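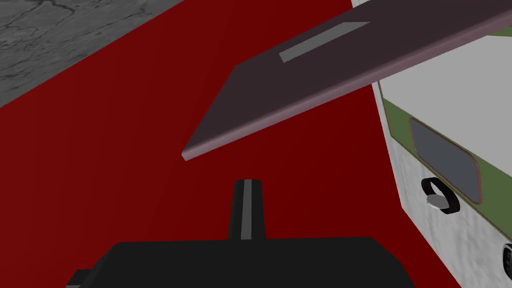 Simulation rules: what changes on Monday

The new house rules for simulated kitchen work come into force on Monday, and they apply to everyone who runs, records or reviews trials in Cemik. They replace the two-page note that has been on the shared drive since the Sarmiento project. Most of the old note survives, but a few parts are stricter and one is new.

The main change concerns sharp items. Until now we treated a knife in simulation as one more thing to pick up. A blade in Cemik can't hurt anyone, and for that reason people got used to moving it in ways we would never allow on the bench at Moltside. The trouble is that a policy trained on those runs carries the habits with it. When we went back through 357 recorded trials in May, we found 11 in which a blade was swung across the robot's own body on the way to the worktop. All of them had been marked as passes, as the task only asked whether the knife reached the right place.

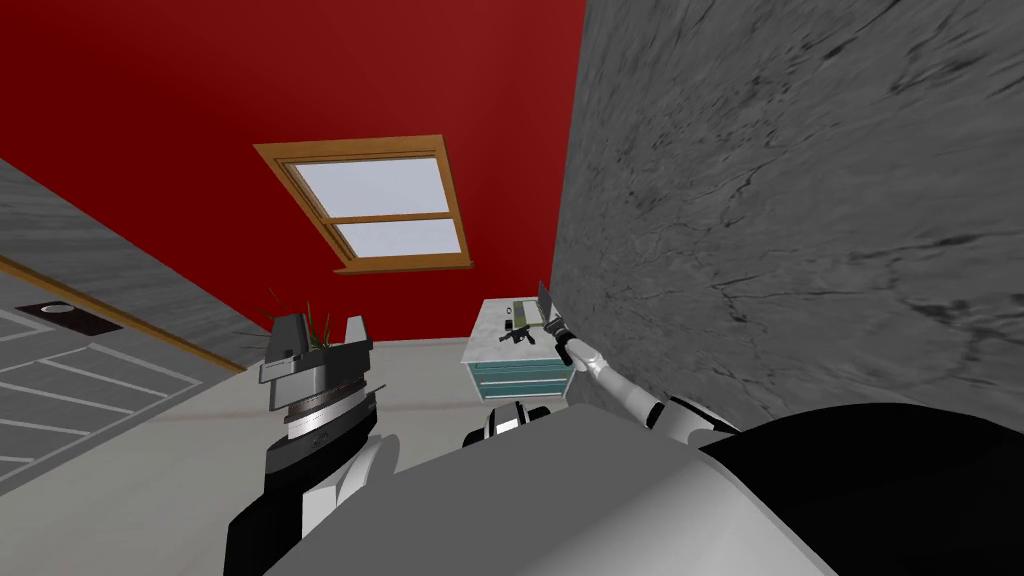 Right gripper holding a blade above the marble worktop, left gripper by the plant.

From Monday a trial with a blade in it is scored on the path as well as the result. The rules are these:

The blade stays on the far side of the wrist from the robot's body for the whole move.

The other arm stays still while the blade is being lifted or put down. It may move at other times if it keeps out of the marked zone.

The gripper does not open until the blade is resting on a surface. Dropping from a height is a fail, even a small height.

If a person model is in the room, the trial does not start.

Plates, pans and other ordinary items keep the old limits. Please do read the section on appliances again, though. Knobs and door handles have their own force limit, set in the scene file, and it must not be raised to get a stubborn trial through. If a knob won't turn within the limit, log it and move on. Wukullow will look at the model and decide whether the fault is in the part or in the grasp.

Odd objects are the new part. Scenes are filled from the object library, and the mix can be strange. Reviewers have been deleting things that don't belong in a kitchen before they score a run. Please stop doing this. Leave the scene as it was generated and note anything that got in the way. We need the scene and the recording to match when somebody repeats the trial later.

On record keeping, each trial now needs the scene seed, the software version, the camera views and the name of the reviewer. A trial missing any of these can be kept for practice but can't count towards a release. Failed trials are to be kept too, for 3 months, in the same folder as the passes.

Existing recordings don't have to be scored again unless they include a blade. Kenza Helmy is putting together the list of those and will send each team its share. If you think one of yours has been left off, tell her and she will add it.

The full text is in the standards folder under Simulation. Questions about scoring should go to Kenza, and questions about scene files to the Wukullow desk.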